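Gripper build, part two: testing at home

My share of the project was the hand-held grippers. I built mine on the bench at Avville, and Ka-ming Yu did the linkages (she's way more patient with pivot screws than I am!). We went through 18 versions of the jaw before the pads lined up.

For testing we wanted stuff that's shiny, slippery and all different shapes, so it had to be candy. Wrappers with twisted foil ends are the worst, and I kept going for the big round ones anyway.

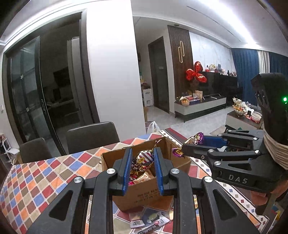 What I'd change

The blue ridged pads stay. I'd like a lighter body though, my wrist was done after 40 picks.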